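Can a robot tidy a room yet? I went to see

I spent a morning at Gadow watching Pop, their chore robot, work its way through a list of little jobs. It's the kind of stuff I do half asleep, and I came away impressed — and still in charge of my own trash.

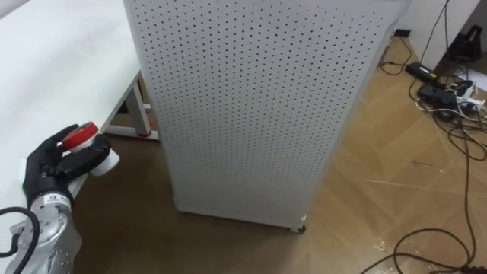 Pop with a roll of tape at the corner of the table.

Remedios Herrero, who runs the tests, told me the robot has 47 chores on its list and got 200 tries at them in December. She counts 184 as good enough. I asked about speed and she laughed! 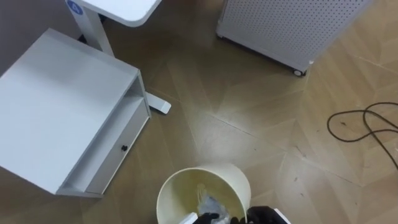 Trash is what I really wanted to know about, because it's the job my kids dodge most. Picking up a bin sounds like nothing, but Pop takes it by the rim with both grippers, and there's a crumpled plastic bag down inside that has to come out sometime. Fitting a new one is still a job for a person, Herrero says. 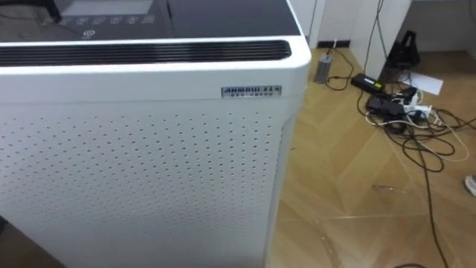
Page last changed: 13th May

Next on her list is dusting, starting with big smooth things like the top of an air purifier, and then coiling up cables, which she calls the hard one. I believe her. Filleck, the care home chain, wants to try Pop next — I've asked if I can tag along.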